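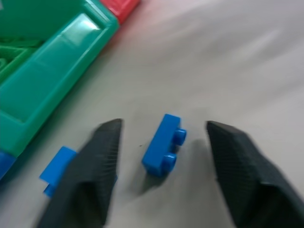
Are more families in Stovemside playing with their children because of the toy library?

We don't know yet, and the figures we hold can't tell us. They show that toys are going out and mostly coming back.

Stovemside Toy Library
Progress report to the Sjöberg Fund
March 3, 2024

What this report covers

This is the second report under the current grant. It covers the main library in Stovemside and the smaller branch at Taltov, which opened part of the way through the period. The Fund asked us to report on loans, membership, condition of stock, the Taltov branch and "evidence of change in family life". The first four are fairly easy to write about. The fifth has taken up most of our staff meetings and we are still not happy with what we can say.

Loans

Members took out 637 toys and sets during the period. The application we sent you predicted fewer, and it would be pleasant to stop there. However, a loan is counted every time something is stamped out, and a renewal is stamped out again. A family that keeps a wooden farm for two months because they forgot about it looks exactly like two keen borrowers. We have asked for renewals to be logged separately from now on. We can't go back and untangle the old ones, as the paper slips were thrown away once the totals had been typed up.

The most borrowed things are large and awkward: ride-on cars, the indoor slide, the water tray, the long train set. Parents say these are what they can't store or can't afford. Next come construction sets and dressing-up clothes. Board games go out well in the school holidays and hardly at all in between. Puzzles for under-threes are borrowed less than we hoped. We bought plenty of those on the advice of the catalogue, which also sells them.

There is a belief, repeated in several of our own leaflets, that borrowed toys are played with more than bought ones because they are new to the child each time. It may be so. We have looked for anything solid behind it and found mostly other toy libraries saying the same. We have taken the sentence out of the leaflet.

Membership

Membership went up after the open morning and has been flat ever since. Joining is free, so people join. Whether they ever borrow is another matter, and a good part of the list has never taken anything home. We had been reporting the full list to you as "families reached". We think that was too generous and from this report we would like to use "families who borrowed" instead. The number will look worse and mean more.

We tried ringing members who had joined and not borrowed. Many didn't pick up. Those who did gave ordinary answers: the opening hours clash with work, the bus is dear with a pushchair, they were worried about losing a piece and being charged. The last one bothered us. We have never charged anybody for a lost piece, but the membership form had a paragraph saying that we could. It had been copied from somewhere else years ago. The paragraph has gone.

Condition of stock and missing pieces

Sets come back incomplete more often than they come back broken. The usual arrangement is that a set is checked against its card at the desk while the family waits, which is slow on a busy morning and embarrassing for everyone. In practice the desk often waves people through and the checking is done later, or it isn't done.

For construction sets we have given up on full counts. We now weigh the tub on the way out and again on the way in. Kitchen scales are good enough to tell us that a handful has gone, and a brick or two down the back of a sofa makes no difference to the next child. Colours drift from tub to tub and no child has complained. One parent has, at some length.

Sets that depend on every piece are a different case. A marble run without its funnel is a box of pipes. We have withdrawn 16 sets as not worth lending. Parts from them are in the spares drawers, sorted by type, and a few have already been used to make up sets that were short of something. We priced replacement parts from the makers and in most cases the postage came to more than the part. For some of the cheaper toys it would be quicker to buy the whole thing again, and we are uneasy about doing that with grant money on a project that was partly sold to you as cutting waste.

On that subject, our application claimed the library would keep toys out of landfill. We would now put that more carefully. Donated toys arrive in large amounts, a lot of them are unfit to lend, and we end up taking them to the tip on the donors' behalf. We have not weighed what comes in against what goes out to the tip, and until we do we would prefer that the claim was not quoted.

Cleaning

Hard plastic goes through the dishwasher in net bags on the cool setting, or is wiped down with the ordinary spray. Wood is wiped and left to dry flat. Fabric is washed at home by whoever is on the rota, and we would like to change that. A second-hand washing machine was offered to us in May last year, but the building has no suitable outlet for the waste pipe and the landlord hasn't answered our letters about putting one in. The budget line for plumbing is therefore unspent. Please tell us if you want it returned or carried over.

The Taltov branch

Taltov opens for 2 hours a week in a side room at the health centre. It was meant to reach families who don't travel into Stovemside. It has done this for some of them. A fair share of its borrowers turn out to be existing Stovemside members who find Taltov easier to park at, which is good for them and doesn't add much to the case for a branch.

On the busiest session 13 families came. On the quietest, in heavy rain, there were none, and we packed up early. The room can't be used for storage, so every toy is driven over and driven back. That limits what we can offer to what fits in a small car, and rules out the slide and the ride-ons, which are what people ask for first. We are sending the same few crates back and forth, and regular visitors have begun to notice.

We would like to run Taltov for one more reporting period before deciding. If we were asked today we would probably say that a monthly session with a van would serve more people than a weekly one with a hatchback. We have no proof of that either.

Lending software

The Drenard lending system was installed as planned. It does what a card index does and also sends reminders. Late returns fell after the reminders began, but we extended the loan period in the same week, so there is no way of telling which of the two did it. This was our mistake and an avoidable one. The reports that Drenard produces look very convincing, with coloured bars, and we have had to remind ourselves that they are built on the same stamps and slips described earlier.

The yearly licence is due before the next report. We intend to renew for one year and no longer.

Evidence of change in family life

We handed out a short survey at the desk. Nearly everyone who filled it in said that the library had helped them play together more. They filled it in while standing in front of us, holding something we had just lent them for free. We don't think much can be hung on it, and we have left the percentages out on purpose. They are available if the Fund wants them.

Comments written on the back of the form were more useful. Several parents said the main thing they got from the library was somewhere warm to go with other adults in it. One grandparent wrote that she borrows toys so there is something in the flat when the children visit, and that she plays with the train herself. Two people asked for later opening. Someone asked if we could lend fewer things that make a noise.

If company is what brings people, then a fund that pays us by the loan is measuring the wrong thing, and so are we. We would welcome a conversation about this before the next set of targets is agreed.

Money

Spending is under budget. The underspend is made up of the plumbing mentioned above and travel, which was low only because staff haven't been claiming it. We have asked them to claim. The stock budget is fully spent and, with hindsight, too much of it went on puzzles.

Plans for the next period

Log renewals separately from first loans.
Open one evening a fortnight in Stovemside, and drop the least used morning to pay for it.
Weigh donations on arrival and again when anything goes to the tip.
Buy no more puzzles for under-threes.
Write to the landlord again about the waste pipe.
Try a different set of crates at Taltov every month, and keep a list of what people ask for and don't find.

We have not set a new target for loans. The old one was passed so easily that we doubt it was any use, and we would sooner agree the next one with you once the renewals have been separated out.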